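Hilo sobre condensación en ventanas de madera y por qué cambiar el vidrio no siempre la elimina. Llevo desde abril con mediciones en una vivienda y ya hay datos para contar algo. 1/11

Punto de partida: el aire interior contiene vapor. Cuando toca una superficie por debajo de su temperatura de rocío, el vapor condensa. A 20 °C y 50 % de humedad relativa, esa temperatura queda en 9,3 °C. A 20 °C y 70 %, sube a 14,4 °C. 2/11

Con la humedad al 70 %, una superficie a 13 °C se moja. Con la humedad al 50 %, la misma superficie sigue seca. Antes de pedir presupuesto de carpintería conviene comprar un higrómetro y apuntar lecturas durante unas semanas. 3/11

El vidrio rara vez es uniforme. El borde, donde está el separador entre las dos hojas, suele ser la zona más fría en invierno. Si el separador es de aluminio, el puente térmico es notable y el agua aparece primero abajo, en una franja estrecha. 4/11

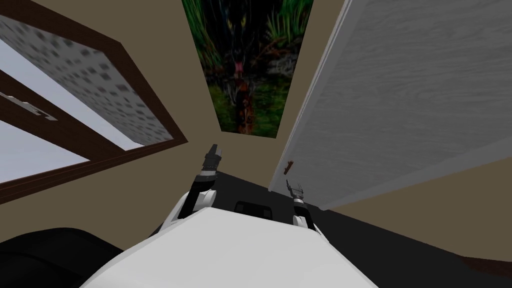
Dilruba Navaratnam: En mi casa la franja sale solo en el dormitorio, con el mismo modelo de ventana en todas las habitaciones. ¿Puede ser el separador si en el salón no pasa?

Respondo aquí porque es la consulta habitual. Si el modelo es el mismo, yo miraría antes la humedad y la temperatura nocturnas. Dos personas durmiendo con la puerta cerrada y la calefacción baja suben la humedad relativa con facilidad. Mide a las 6 de la mañana, antes de ventilar. 5/11

Segundo factor: la cortina. Una cortina gruesa hasta el alféizar corta la convección del radiador y enfría el vidrio, pero deja pasar el vapor. Dejar hueco arriba y abajo ayuda. Abrirla del todo de noche ayuda más, si se tolera la luz de la calle. 6/11

Tercero: la madera. Aísla bastante mejor que el aluminio sin rotura de puente térmico, y por eso el marco suele estar seco aunque el vidrio gotee. El problema llega cuando el agua se queda en el junquillo inferior. El barniz se abre por la testa y la fibra absorbe. – Revisad esa junta antes que ninguna otra. 7/11
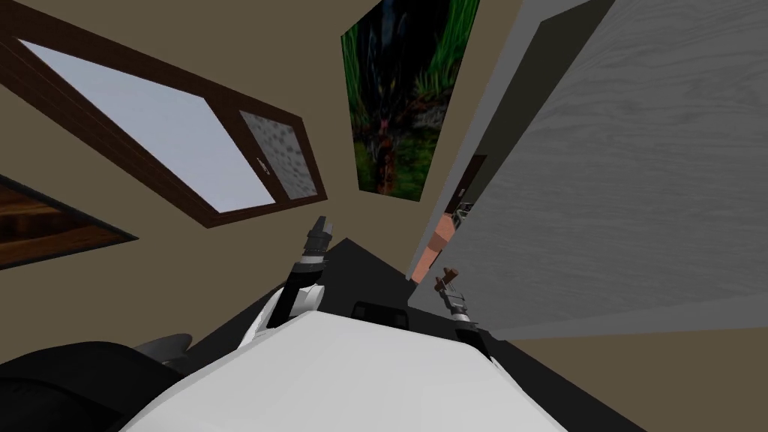 Marco marrón, dos paños de distinto acabado.

Sobre el vidrio texturizado: el relieve no cambia de forma apreciable la transmitancia. Lo que cuenta es si la unidad es simple o doble, el ancho de la cámara, el gas y la capa de baja emisividad. Un vidrio impreso simple de 4 mm ronda los 5,8 W/m²K. Un doble con cámara de aire y sin capa baja a unos 2,8. Con capa y argón se puede bajar de 1,2. 8/11

Comprobación casera para saber si hay capa de baja emisividad: acercad una llama o la linterna del móvil al vidrio doble y mirad los reflejos. Si uno tiene un tono distinto a los demás, suele ser la cara con capa. En vidrio impreso el reflejo se rompe y la prueba no sirve. Ahí toca buscar el marcado en el separador o pedir la factura al instalador. 9/11

Datos de la vivienda: 1629 lecturas, sensor en el centro del vidrio y otro a 2 cm del borde inferior. En las madrugadas frías el borde quedó siempre por debajo del centro. Con ventilación cruzada de diez minutos por la mañana y otros diez antes de acostarse, las horas con condensación bajaron a menos de la mitad. Sin cambiar un solo vidrio. Joelle Majali revisó la hoja de cálculo y encontró un error de signo en la calibración del segundo sensor, ya corregido. 10/11

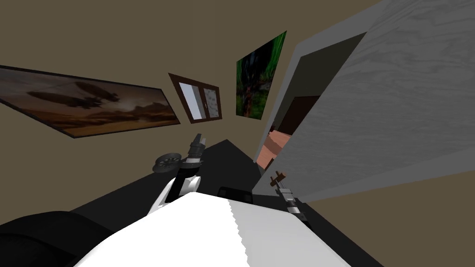

La condensación en la pared se diagnostica con el mismo cálculo, aunque los puntos fríos son otros: esquinas, encuentros con forjado y cualquier zona donde el aire no circule. En un muro exterior, la parte trasera de un armario es el caso típico. También los cuadros: en una pared como esta, con uno apaisado y otro alto y estrecho a los lados de la ventana, yo descolgaría ambos una vez cada invierno para mirar el yeso. Unos topes de corcho en las esquinas inferiores separan el bastidor y dejan pasar algo de aire. Si aparece moho, limpiar, secar y volver a medir antes de pintar. La pintura antimoho retrasa la mancha y deja la humedad donde estaba. 11/11

Añado una cosa fuera de numeración: Haziq Ginting pregunta por los deshumidificadores. Funcionan, pero los de compresor pierden mucho rendimiento por debajo de 15 °C. En habitaciones frías, mejor uno desecante, que gasta más y además calienta algo el aire. La hoja con las lecturas la subo cuando termine de limpiar las cabeceras.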